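**Selling my board game collection by mail, one box or many?**

**paperhex** wrote:

OK so I'm finally thinning the herd. Eight games going to a buyer who found my list on the Lurnel trade board, and I quoted him shipping way too fast because I was excited (first big sale, don't laugh). He's 816 miles away according to the map, so it's not like we can meet at a gas station halfway.

My question is whether you'd send it all in one big carton or split it up. The heavy one is Irolby, the deluxe edition with the metal coins, and that thing weighs as much as a cat. The rest are medium boxes plus one little card game. I told him I'd have it out by Thursday.

**mossgate_dan** wrote:

Split it. Two cartons minimum. I sent a big stack in one carton last August and the bottom game showed up with all four corners blown out. Lid corners are what buyers complain about. I've never had a single complaint about a dinged player board.

Put Irolby in its own carton with two inches of crumpled paper on every side. Take the coins out of the tray and bag them, or they'll chew through the insert on the way.

**tallyho_gin** wrote:

Gotta disagree with Dan, sorry! One big carton is fine if you pack it tight. What kills corners is stuff sliding around in there. I shipped 653 packages when I had my little shop (yes I kept a log, yes I'm that person) and the double-walled singles did better than the pairs. Pairs also get separated, and then you've got a buyer writing you every morning asking where the other one is.

Stand the games on edge like books, heavy one in the middle. Don't stack them flat.

**mossgate_dan** wrote:

On edge?? Then every component in every tray ends up in a heap at one side. I'd be furious opening that. You'd spend an hour sorting cubes before you could play anything.

**tallyho_gin** wrote:

You rubber band... no, ok, not rubber bands, they dent the lids. Stretch wrap. Put a sheet of foam over the tray inside the lid and nothing moves. I'm telling you, standing up is stronger, the box sides take the weight that way.

**paperhex** wrote:

Love that I've started a fight, lol. Should I be wrapping the whole game in bubble wrap too? And what about tape? I have the cheap clear stuff from the dollar store and it makes that horrible noise.

**orchard_and_vine** wrote:

Bubble side OUT if you do it. Bubbles pressed against a linen finish box can leave little circles if the truck gets warm. I learned that on a copy of Skomum that I'd babied for years and I'm still kinda mad.

Dollar store tape is ok for the inside, terrible for the seams. Spend a few bucks on the wide packing kind and run it in an H shape, one long strip down the middle and one across each end. I do 3 strips down the middle on anything heavy.

I'm with Gin on one carton but with Dan on laying them flat, so now everybody can be annoyed with me.

**mossgate_dan** wrote:

Fine by me if he puts a divider between layers. Cut up an old carton and use that. Still think Irolby goes alone.

**paperhex** wrote:

All right, here's where I landed. Irolby is going solo. The other seven go flat in one carton with cardboard between the layers. Buyer's cool with two tracking numbers, I asked him. The extra postage comes to roughly what I was getting for the card game, so I'm throwing that one in as a freebie and calling it a lesson.

Also he wants to know if I'd part with my Trajkovski expansions and the answer is no. Never. Not even for store credit.

**tallyho_gin** wrote:

Smart, those are impossible to find now. Make sure the flaps meet nice and flat before you tape. If they bulge in the middle, you've overfilled it, so pull something out and try again. If they sag, stuff more paper in there. And put a slip with both addresses inside before you close it up, labels do fall off.
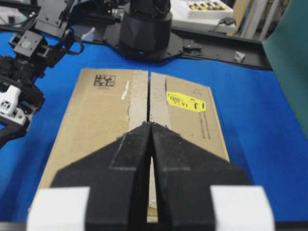
*Flaps meeting down the middle seam, on the blue tabletop*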